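Hodance Zweiarm-Zelle für Schul-AGs und Wettbewerbsteams

Bestellnummer HD-47
Hersteller: Zallon
Stand: 29. Juli 2020
Verfügbarkeit: Kauf oder Leihe für ein Schulhalbjahr

Die Hodance ist eine fertig aufgebaute Arbeitszelle mit zwei Roboterarmen auf einer gemeinsamen Aluminiumschiene. Sie ist für Arbeitsgemeinschaften ab Klasse 9, für Projektkurse und für die Vorbereitung auf den Olura-Wettbewerb gedacht. Beide Arme lassen sich einzeln oder gemeinsam ansteuern. Programmiert wird in Python oder mit der grafischen Oberfläche, die auf dem Steuerrechner vorinstalliert ist.

Der Rahmen besteht aus Aluminiumprofilen. Daran kann die Gruppe eigenes Zubehör befestigen, etwa Körbe zum Einhängen oder Hakenleisten, die mit Kabelbindern fixiert werden. Wände und Boden sind in Steinoptik ausgeführt, die Wände hell, der Boden dunkel. Für die Übungen mit Papier und Karton hat sich der dunkle Boden bewährt, weil die Kameraerkennung helle Teile darauf besser findet.

Zum Lieferumfang gehört das Kursheft Sarkar mit 30 Aufgaben. Die ersten kommen mit einem Arm aus, ab dem zweiten Kapitel arbeiten beide Greifer am selben Gegenstand. Die Umschlagaufgabe steht in Kapitel vier: Ein Arm hält das gefaltete Stück, der andere führt das Blatt heran. Viele Teams brauchen dafür mehrere Treffen.

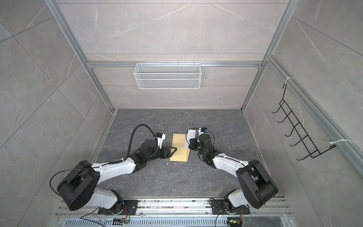 Janaka Sultana schreibt dazu, ihre AG habe an der Umschlagaufgabe länger gesessen als an allen anderen zusammen. Das Greifen selbst sei schnell gelöst gewesen, schwierig sei die Abstimmung der beiden Arme geblieben – wenn einer zu früh loslasse, kippe der Karton. Sie empfiehlt, die Bewegungen zuerst mit halber Geschwindigkeit laufen zu lassen und festes Papier zu nehmen.

Technische Angaben

Arme: zwei, je mit Parallelgreifer
Kamera: Handgelenkkamera am rechten Arm
Greifkraft: einstellbar, bis zu 30 N
Stromversorgung: 230 V, Netzteil liegt bei
Leihgebühr: 300 Euro je Halbjahr
Kaution: 3.000 Euro

Verschleißteile wie Greiferfinger und Kabelbinder sind bei der Leihe nicht enthalten und können nachbestellt werden. Papierreste auf Schiene und Lüftungsgitter bitte vor der Rückgabe absaugen.

Leihgeräte für das zweite Halbjahr werden ab Dezember ausgeliefert. Fragen zu Terminen und zur Einweisung beantwortet Anjana Gazi. Die Einweisung dauert einen Nachmittag – mindestens eine Lehrkraft muss daran teilnehmen.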